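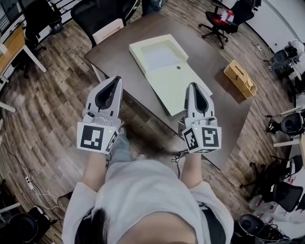

살라관 공용 작업실 비품 정비 회의록

일시: 2024년 10월 14일 월요일
장소: 살라관 회의실
참석: 시설운영팀, 비품관리 담당, 작업실 이용자 대표
기록: 시설운영팀

1. 전차 회의 결과 확인
지난 5월 회의에서 의결한 비품 대장 일원화는 완료되었음을 보고함. 현재 대장에 등재된 비품은 총 397점이며, 이 중 176점이 공용 작업실 소관임.

2. 작업 테이블 사용 기준
짙은 갈색 직사각형 테이블은 상자와 바구니의 분류 작업에 우선 사용하기로 함. 작업 종료 후 상판에 물품을 남기지 않으며, 뚜껑이 있는 고리버들 바구니는 뚜껑을 덮어 지정 선반에 반납함. 크림색 납작한 상자의 보관 위치에 대하여는 이견이 있어, 트레블도 창고와 작업실 선반 중 한 곳을 차기 회의에서 정하기로 함.

3. 의자 배치
검은색 사무용 의자가 테이블 주변과 벽 쪽에 나뉘어 있어 통행에 지장이 있다는 이용자 측 의견이 제출됨. 사용하지 않는 의자는 책상 아래로 넣고, 의자 좌석 위에는 패널 등 물품을 올려 두지 않기로 의결함. 붉은 좌판 의자는 현 위치를 유지함. 신규 의자 12개 구매안은 예산 검토가 끝날 때까지 보류함.

4. 전선 및 멀티탭
테이블 가장자리에서 바닥으로 늘어지는 전선과 바닥에 놓인 멀티탭의 정리 방안을 논의함. 전선 덮개 설치는 페디아에 견적을 의뢰하고, 멀티탭은 책상 다리 안쪽에 고정하기로 함. 나뭇결무늬 바닥에 접착식 제품을 사용하는 안은 자국이 남을 우려가 있어 채택하지 아니함.

5. 기타
라르넨 별관에서 이관 예정인 바구니 28개의 인수 절차는 기존 서식을 따름. 인수증 사본은 비품관리 담당이 보관함.

차기 회의 일정은 견적서 접수 후 별도 공지함.

이상으로 회의를 마침.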